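## Preka Wool Dryer Balls, Set of 2

We started making the Preka at our little shop in Burkemdale after one too many winters of crackling sweaters and socks stuck to the backs of shirts. It took us a good long while to get the felt as dense as we wanted it, and we're very happy with how these came out - they're firm, they're quiet, and they hold their shape load after load.

Each ball is wound from Grabner wool, a springy fleece we've bought for years, and then felted all the way through, so there's no filler in the middle to work its way out. Toss both of them in with your wet laundry and run the dryer the way you always do. Towels come out fluffier, and sheets are a lot less likely to twist themselves into a rope (king-size ones may still try!).
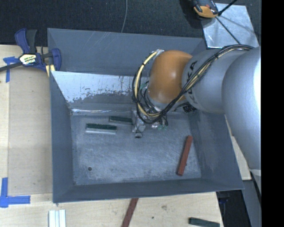
We rate a set for 400 loads, though plenty of our customers write in to say they've kept theirs going well past that. A little fuzz on the outside is normal and won't rub off on your clothes. If they start to feel tired, wash them in hot water and dry them on high, and they'll tighten right up again.

**Details**

- Item number: 313
- Color: natural cream or Wollanari gray
- Scent: none, but a drop or two of lavender oil is lovely
- Price: $17 per set, cotton pouch included

Orders placed before noon usually leave us the same day. We close for a week in March to restock the wool, so please order a bit ahead if you're running low around then.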